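Sokel Brings Garment Handling Automation to Altport Changing Facility

Altport, 2021-07-26
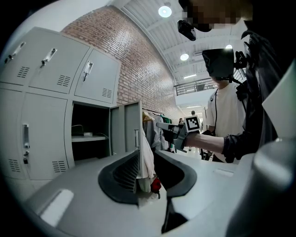

Locker bank at the Altport facility, with one compartment open. Near centre, a grey hand-held gripper with a square black-and-white marker plate.

Sokel, a developer of handling systems for workplace services, has begun the second stage of its Lockyer project at the Altport changing facility operated by Ukby. The project covers the issue and return of workwear, including the placing of garments in staff lockers and their removal for laundering.

The Altport facility serves 315 employees on rotating shifts. Under the present arrangement, attendants sort clean workwear by wearer number, carry it to the lockers and hang or shelve it by hand. Returned items are checked for forgotten objects and bagged before collection. Ukby puts the time spent on locker loading at about 70 hours a week across all shifts.

In the second stage, handling tasks are recorded with hand-held grippers operated by trained personnel. The tasks include opening and closing locker doors, grasping folded and hanging textiles, and placing small items on compartment shelves. Each gripper carries a printed marker that allows its position to be tracked during a task. The recordings are used to develop the motion routines for an automated loading unit.

"Cloth is a difficult material to handle by machine," said Nest Parri, project engineer at Sokel. "A shirt does not keep its shape between one grasp and the next, and a locker compartment leaves little clearance on either side. We record the work at the lockers people use every day, with the same latches, door swing and lighting the unit will have to deal with."

The loading unit is designed to place workwear during low-traffic periods between shifts. Doors will continue to open with a key, and employees will keep their present compartments. Personal compartments are excluded from automated access. The unit will stop if a person enters its working area and will resume only after release by an attendant.

Attendant duties will change in steps. Carrying and loading will be reduced first, followed by part of the sorting work. Inspection, minor repairs, size exchanges and the service counter remain manual – these account for most of the requests received from wearers. Ten attendants will be trained to supervise the unit, clear faults and handle items it rejects. Ukby has stated that no attendant positions will be cut during the project.

"The lower compartments are the part of the job people complain about, and I include myself in that," said Yolotzin Barrera, shift lead for workwear services at Ukby. "We asked for those to be done first. We also asked that an attendant can take over at any point without waiting for a technician, and that is now in the specification."

Acceptance testing is scheduled for December. The unit must complete 95 percent of placements without assistance before it enters regular service. Placements that fail will be logged by garment type and compartment row, and the results will be reviewed jointly by Sokel and Ukby.

Media contact: Sokel Press Office, Altport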